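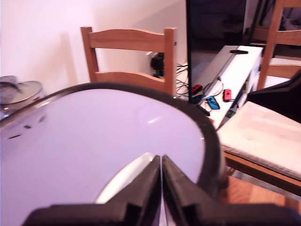 *Mesa blanca, pinza sin carga. Vista de la cámara de muñeca.*

## Cuaderno Starnirora – percepción y planificador de agarre, junio

Sigo con la rama de Halliday. Objetivo del día: separar los fallos de percepción de los fallos de control, que en el registro de mayo estaban mezclados bajo el mismo código de error (2228).

Arranque a las 9:40. Primera comprobación, máscara de la propia pinza. La máscara estática tapaba los dedos pero dejaba sin cubrir los escalones de la base, y el segmentador los devolvía como obstáculo a distancia cero. Regenerada a partir del modelo CAD, con 15 píxeles de margen. El falso obstáculo desaparece.

Segundo punto, el brillo sobre el tablero. El estimador de plano lo toma por un hueco en la nube y parte la superficie en dos. Relleno por mediana activado solo dentro del contorno negro del borde. Fuera de ese contorno no se toca nada, porque las sillas y el mueble de la tele ya salen bien con los parámetros de siempre.

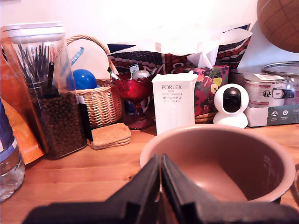
*Mesa de madera. Pinza delante del cuenco; fondo cargado.*

El cuenco da problemas de profundidad. Interior de tono bronce rosado, la nube sale con agujeros en la pared y el ajuste de elipse al borde se va hacia la derecha, donde el borde se sale de la imagen. Cambios:

- ajuste de elipse con arco parcial permitido (mínimo 26 % del perímetro visible)
- descarte de puntos interiores antes del ajuste
- prioridad a la pose anterior si el residuo sube

El recipiente transparente de la izquierda sigue sin resolverse. El detector lo ve por la tapa blanca y por el contenido marrón de la mitad inferior; entre ambas cosas no hay geometría, y el planificador cree que se puede pasar por ahí. Parche provisional: envolvente convexa de todo lo que comparta etiqueta. Es conservador y encarece la búsqueda, lo dejo así hasta que Brutthorpe entregue el modelo para transparentes.
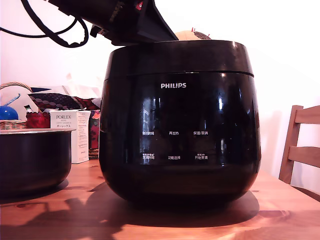 *Pinza sobre la tapa de la arrocera, cámara externa.*

Control en contacto. La arrocera Philips es negra y brillante, con reflejos verticales de la ventana en el cuerpo. El seguimiento por bordes se engancha a esos reflejos, así que la pose se toma del logo y de las etiquetas del panel (預約時間, 再加熱, etc.), que son texto blanco sobre negro y dan esquinas estables. El OCR no se usa para nada más.

Para la tapa, paso de posición a admitancia cuando la fuerza filtrada supera el umbral. El filtro metía demasiado retardo – bajada la ventana de 26 a 15 muestras. Pendiente repetir con el umbral antiguo para tener comparación limpia.
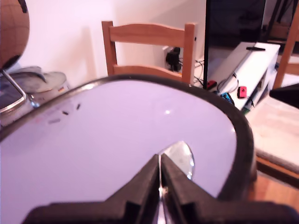
*Tiempo de lectura: 2 min*

Agarre de cuchara. El mango va por la ranura entre los dedos y la pala asoma justo por encima de las puntas, inclinada. El planificador propone esta configuración con el coste nuevo, que penaliza el momento respecto al eje de cierre. Con el coste viejo prefería coger por la pala, al ser la zona con más puntos.

La pose de la cuchara dentro de la mano no se puede sacar de la profundidad (metal pulido). Uso silueta en RGB más la restricción de la ranura, que deja libres el deslizamiento a lo largo del mango y un giro pequeño. Falta decidir si la colisión de la pala con la mesa se comprueba con malla o con una esfera. De momento esfera.

Configuración guardada en el repositorio de Grorkport, commit 3910. Los parámetros de admitancia no van incluidos, siguen en local.

Pendiente:

- [ ] dividir el error 2228 en dos códigos, percepción y control
- [ ] probar la máscara nueva con los dedos abiertos
- [ ] revisar la latencia del relleno por mediana
- [ ] subir los parámetros de admitancia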